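Home | Notebook | Archive | Links

June, 4:40 pm
Posted by: the bench by the window

Follower experiment, continued. For anyone joining from the shared folder: I have been running the Pleltar account for the Skuster project and trying to find out whether hashtags do anything besides make us look needy.

Started the month at 3000 followers on the dot, which I took as an omen. We are now at 3069. Of the new ones, 18 have no profile picture and a great interest in my finances. I've left them in the count because it's my notebook.

What I changed: one tag per post instead of six. No more tagging other accounts in the hope they'll feel obliged. Replies within the hour, except at lunch.

What happened: the one-tag posts got more replies and fewer likes. The replies were mostly people asking what the tag meant. I had made it up that morning, so fair enough.

The best post of the month was the one I wrote in a hurry, with a typo in the second word. It got 161 reposts. The careful thread on Flundport, which took me two afternoons and a diagram, got four, and one of those was our own other account. I have checked the logs and it was me.

Prins (the scheduling tool, for those who have been spared it) posted Tuesday's text twice and then apologized by email three times. Its clock is set to some time zone I can't find on a map. Switched it off, posting by hand for now.
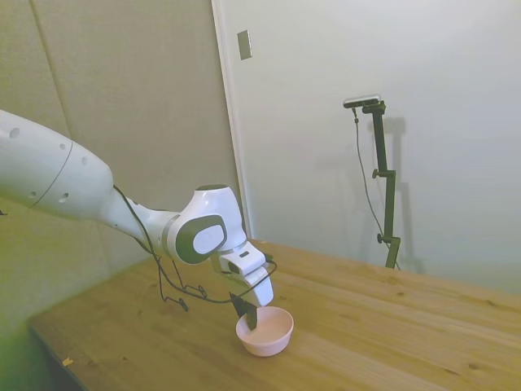 Next round I want to try asking questions at the end of posts. I have always disliked this when other people do it, so it will probably work. Plan is two weeks with questions, two weeks without, same hours of the day, no giveaways. If anybody logs in to the account in the meantime, please write it in the sheet, and please don't follow back the finance enthusiasts.

Still to do: change the bio (it says "launching soon" and we launched), find out who muted us at Flundport, get the password off the whiteboard.

Contact | Copyright Pleltar notebook | Back to top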